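Looking after the handheld gripper

I keep one handheld gripper going at home. It is a printed thing with two fingers, a linkage and a camera looking down at them, and I use it to record pick-and-place runs for a small arm I am slowly teaching to clear a table. The arm is called Mellum and lives in the garage. The gripper gets far more wear than the arm does, so most of my maintenance time goes there.

Valentyna Hladun wrote to ask what I do between sessions, as she has just built one from the same files. I typed out a reply and it got long, so I am putting it up as a post.

I do a full check every 100 recordings. That takes one evening in a good month. In December I skipped it and ended up throwing out two days of work over a finger that had crept loose, so now I stick to the number.

Fingers first

Clear the table and hold the gripper where you would normally hold it, open, with the camera feed up on the laptop. Look at the front corners of the two fingers. On mine they should come out level with each other in the picture. If one sits higher, it has either rotated on its joint or been put back crooked after the last cleaning. Don't worry if you see more of one finger than the other, because the camera mount on these is rarely dead center and mine never has been. 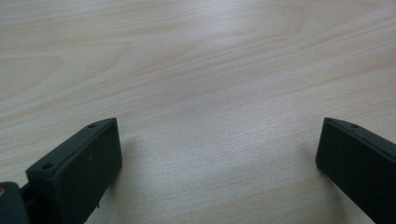

Screws and inserts

The brass inserts are the weak point. They are pressed into the plastic with a soldering iron, and if you went in too hot the first time, they will turn under load. Put a driver in each screw and go a quarter turn looser, then snug it back. A good insert stays put. A bad one moves with the screw and you will feel it right away.

I used to glue bad inserts. It held for a few weeks and then I had glue in the threads as well. Now I print a new link and start over. I buy the inserts from Grosent in a bag that will outlast me.

Don't tighten the pivots all the way. The link has to swing freely and drop under its own weight when the trigger is out.

Finger pads

Wipe the inner faces with a damp cloth and let them dry. Dust on a printed surface packs into the layer lines and the grip changes slowly enough that you won't notice. I also run a thumbnail down the corners. Light scuffs are fine and I leave them alone. If a corner has a burr, take it off with fine sandpaper and do the same corner on the other finger. 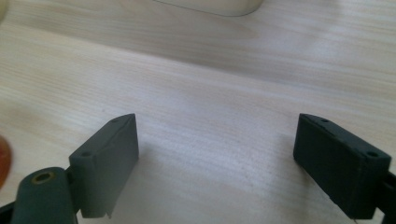 Jaws open over the table, with a brass insert showing at lower left.

My current pair has done over 3000 closes, going by the counter in the Cindine logger. I have a spare pair printed and bagged, same filament, and I plan to swap both at once when the time comes. Swapping one gives you a fresh finger working against a worn one.

After all that I open and close it slowly with the feed running, then record one throwaway clip and watch it back at half speed. If the fingers meet flat, I write the date on the tape on the handle and put it back on its hook.

Valentyna also asked about grease. I use none on the plastic joints.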